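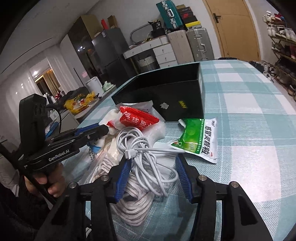
Kadir Bilgin wrote back within the hour that a junk pile should never be sorted by what things are, only by which room they belong in, and that I was about to waste an evening.

I read that twice. He may have a point about rooms. I'm sorting by what things are anyway, and I'll post as I go.

**2/** Background for people who don't follow me for this: all of it has been living in one drawer and the overflow from that drawer. I put it on the table on the checked cloth so I'd have to finish before anyone could eat there.

**3/** Cables first. The white one is the worst of the lot. It had got itself around almost everything else. I worked from the small plug end and pulled the loops through one at a time. Pulling on the middle just makes a knot.

**4/** It is now wound flat and held with a bread bag tie. I don't know what it belongs to. It goes in the "find out by September" envelope. If it's still in there in September it goes to the electronics bin at the Ganton recycling point.

**5/** Regula Lehner asks why I don't use the velcro straps. I do, for cables I use every week. For the ones in storage a bread tie is fine and I already have a jar of them.

**6/** The braided rope stays in its plastic. I took a bundle like it out of the wrap last year to "see how long it was" and never got it back to that size. Lesson learned. It goes on the hook in the hall closet, still wrapped, with the clothespins.

**7/** The red packet is balloon glue. It's left over from my niece's birthday. For anyone who hasn't used it, you stick balloons to each other or to a wall with it when you don't want to tie them all on a string.

**8/** Keith Bellamy: "Does it take the paint off?" On our wall, no. On the closet door, a little. Try it somewhere behind a curtain first.

**9/** The glue is going with the party things -- the banner, the candles, the paper plates. Those have had their own shoebox for years, and I have no idea why the glue was ever anywhere else.

**10/** Medicine is the one place where I'm strict. The green and white sachet is cold relief granules, the kind you stir into hot water. One sachet on its own means it got separated from its box, and I don't like that, because the instructions are on the box.

**11/** So the rule for tonight: any loose medicine gets matched with its box or it goes in the bag for the pharmacy. I checked the bathroom cabinet. The box was there, on the top shelf behind the cotton pads. Sachet back in the box, box back on the shelf.

**12/** Ebuka Wike says his family keeps theirs in the kitchen next to the tea, since that's where the hot water is. That makes sense too. We had ours in the kitchen until someone put a sachet in with the soup stock.

**13/** The doll keychain. White, small, a bit of blue on it, on a beaded chain. Nobody in the house will say it's theirs and nobody will let me give it away. I've hung it on the spare key for the storage unit, which until now had a piece of string on it.

**14/** A note on beaded chains, as I've lost things off them before. The little connector opens up over time. Squeeze it gently with pliers when you put it back on. Took me a minute.

**15/** The black box. I've been arguing with myself about this one. It's a good box, with a gold label on the front, and good boxes are how the drawer got this way in the first place. I keep them, and then they have to be filled with something.

**16/** Decision: it stays, with one job. Spare batteries and the two flashlights. If anything else turns up in it I'll recycle it. Wissam Twal, you are a witness to this.

**17/** Wissam says he's witnessed this before, with the cookie tin. The cookie tin is a separate matter.

**18/** Clear plastic bags. I had been using them to "group" things, and what I had was bags of mixed items inside a drawer of mixed items. I emptied them. The ones without holes are folded in the kitchen for sandwiches that aren't going far. The rest are out.

**19/** I looked at drawer dividers at Bavow again and didn't buy any. They only come in a set of 3 and my drawer is too shallow for them. I cut down a cereal box and taped the corners. It looks like a cut-down cereal box. It fits.

**20/** What's allowed in the drawer from now on: tape, scissors, pens that work, the tape measure, stamps. I wrote it on a card and put the card in the drawer. Kadir wants it noted that this is a list of things that belong in that room, so he was right.

**21/** Fine. Partly right. If I'd gone by room I'd have made one trip to the hall closet. I made three -- rope, clothespins, then the party shoebox.

**22/** Total time was 60 minutes, and a good part of that was the white cable. The cloth needs a wash, so it's in with the towels.

**23/** Regula wants to see the drawer in a month. I'll post it in whatever state it's in. Next up is the shelf over the washing machine, where I already know there are more cables.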